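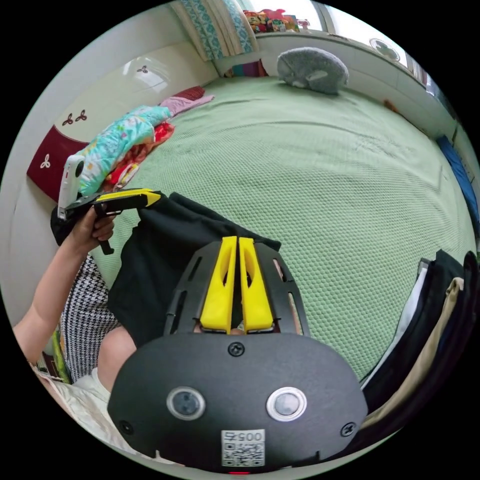
Aufnahme eines schwarzen Kleidungsstücks mit zwei handgeführten Greifern

Die Tarnon-Richtlinie ist ein Regelwerk für die Aufzeichnung beidhändiger Handhabungsvorgänge mit handgeführten Greifern in Wohnräumen. Sie wurde am 7. Apr. 2018 in Bostthorpe veröffentlicht; die Erstfassung verfassten Eduard Slanina und Emília Šťastný.

Geregelt werden Kennzeichnung, Greiferführung und Ablage. Jeder Greifer trägt eine eindeutige Nummer, die vor Beginn einer Sitzung im Protokoll einzutragen ist. Beide Geräte werden von derselben Person geführt. Textilien dürfen während der Aufzeichnung nur mit den Greiffingern bewegt werden - Korrekturen mit der bloßen Hand führen zum Ausschluss der Sequenz.
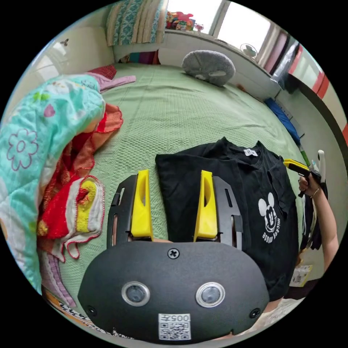 Für Falt- und Sortieraufgaben gilt eine Höchstdauer von 60 Minuten je Sitzung, danach ist eine Pause von 14 Minuten einzuhalten. Haushaltsübliche Gegenstände im Umfeld verbleiben an ihrem Platz. Persönliche Dokumente sind vorab zu entfernen.

Im Erprobungslauf bei Van den Broek wurden 1.073 Sequenzen eingereicht, von denen 1.033 die Prüfung bestanden. Die im Oktober ergänzte Fassung, auch Hillow-Anhang genannt, enthält zusätzliche Vorgaben zur Kalibrierung der Greiferöffnung.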